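# Chapter 5: Common Land and Its Management

Common land is land over which persons other than the owner hold certain rights. The owner may be a private individual, a parish or a public body. The rights themselves are held by commoners, and in most districts they attach to a particular house or farm and pass with it when it is sold.

This chapter considers how such rights arose, how they are recorded and how disputes over them are settled. It draws chiefly on the register for Brallcombe, where 203 hectares of upland grazing are shared between 18 holdings. Students should read it together with the material on enclosure in the preceding chapter.

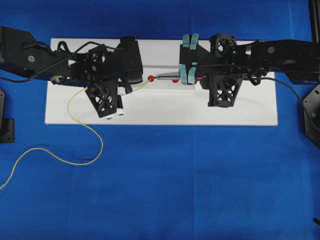 The most widespread right is that of pasture, by which a commoner may turn out a stated number of animals. At Brallcombe the grazing season opens in May, and the numbers permitted to each holding are entered in the register. Other rights include the taking of turf or peat for fuel, the cutting of bracken for bedding, and the feeding of pigs on fallen acorns.

A right that is not registered can seldom be enforced. The Grustell case, discussed in Section 5.2, concerned a farm whose claim to cut peat had been omitted from the register and was later refused, although the practice was long established.

Key terms for this chapter:

- **commoner**
- **pasture**
- **stint**, the number of animals a holding may graze
- **enclosure**

Section 5.1 begins with the manorial origins of these rights and the customs by which they were first regulated.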